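Rullska publishes free planning guide for first purchase of small robot arms

January 2021. Rullska, the equipment planning office for small workshops and technical schools, has today published a free guide for organisations that want to buy their first tabletop robot arms. The guide is called "Before the Order" and has 116 pages. It was prepared together with the training company Natano and can be downloaded without registration from the Rullska website.

The guide is meant for people who must write a budget but are not robot specialists. In the past year Rullska has received many requests from such buyers. Most of them had already compared the prices of several arms. Few of them had a plan for the table, the cables, the spare parts and the hours of the person who will set everything up. These costs are often larger than expected, and they are difficult to add after a budget has been approved.

"A buyer comes to us with a price for two arms and asks if it is a good price," said Fengying Kang, who leads the planning service at Rullska. "I cannot answer before I know what the arms shall do in the first months. If the task is simple, the cheaper arms may be sufficient, and the money is better kept for spare parts and for training. If the task is not decided, then every price is a guess." 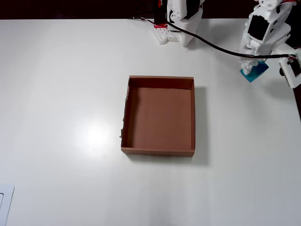

The first chapter asks the buyer to describe one task in a few plain sentences before looking at any catalogue. The task should use objects that are easy to find and easy to replace. A shallow cardboard box without a lid, set on a white table within reach of two arms, is enough for a first exercise in picking and placing, even if one of its walls has a torn edge. Rullska recommends that no money is spent on special trays or fixtures until the simple task has been repeated by more than one member of staff. Many buyers order fixtures together with the arms, and later find that the fixtures have the wrong size for the work they want to do.

The second chapter is about the table and the space near it. Buyers should measure the table before they choose the arms and also check how firmly it stands. The length and the path of each cable should be drawn on paper. A cable that crosses the working area must be considered when movements are planned, and a longer cable or a simple cable holder should be written in the budget as its own line. The guide also advises to look at the lighting of the room at different hours of the day. A shiny table top can reflect a lamp strongly, and this can be a problem for a camera. A matte cover is a small expense if it is planned early.

Printed parts receive a longer chapter. Several low-cost arms on the market are sold as a set of plastic parts, or as files which the buyer prints by himself. This can lower the purchase price, but it moves a part of the cost to the printer, the material and the working time. The guide contains a worksheet where the buyer enters his own prices for these three things and compares the sum with the price of a finished arm. Rullska does not recommend one way over the other. A school that already has a printer and a technician will come to a different result than a small packing company that has neither.
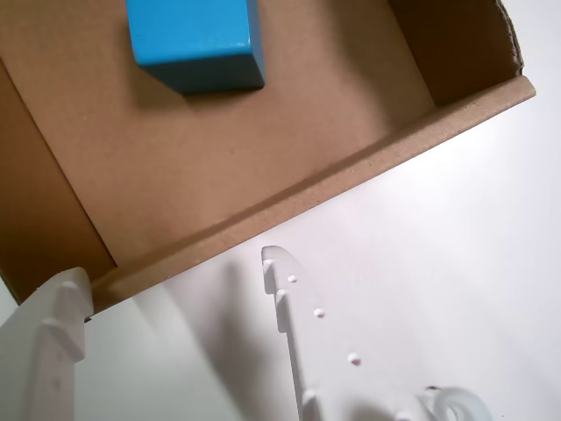 For grippers, the guide proposes that fingers are treated as wearing parts from the first day. The budget should contain at least one spare pair for each arm, and the buyer should ask the supplier in writing if single fingers can be ordered later or only the complete gripper. The shape of the fingers should be chosen after the objects are known. Fingers with teeth or notches may hold one kind of object well and leave marks on another, so a short test with the real objects is advised before a larger number is ordered.

The guide closes with a checklist of 81 questions to be answered before an order is signed. They are arranged in 5 groups: task, room, equipment, people and service. The buyer does not need to have a perfect answer to each of them. Where an answer is missing, the checklist has a space for the name of the person who will find it and the date when it is needed.

Before publication, the checklist was tested by the joinery supplier Brirkent, which is planning its first automated sorting table. The company used it to prepare a purchase request for its management. According to Brirkent, the first version of the request had no line for training and no line for repair. Both were added after the checklist was completed, and the number of arms was reduced so that the total stayed the same.

Natano has written the chapter about people. It explains how to estimate the hours for setting up, for learning and for daily care of the equipment, and how to divide these hours between two persons, so that the work does not stop when one of them is absent. It also has a sample training plan, which can be changed freely.

The planning worksheets are offered as separate files and may be copied and used inside any organisation. A reader who finds a mistake or a missing point is kindly asked to write to the Rullska planning service. A revised edition is planned for September and will include a new chapter on leasing and on second-hand equipment.

About Rullska

Rullska helps small companies, workshops and schools to plan and budget technical equipment. It does not sell equipment and does not receive commission from suppliers.

About Natano

Natano offers courses for staff who work with automated equipment for the first time.

Press contact: Fengying Kang, planning service, Rullska

This website uses cookies to remember your settings. Accept all | Only necessary | Read more

Contact | Press | Privacy | © 2021 Rullska. All rights reserved. | Back to top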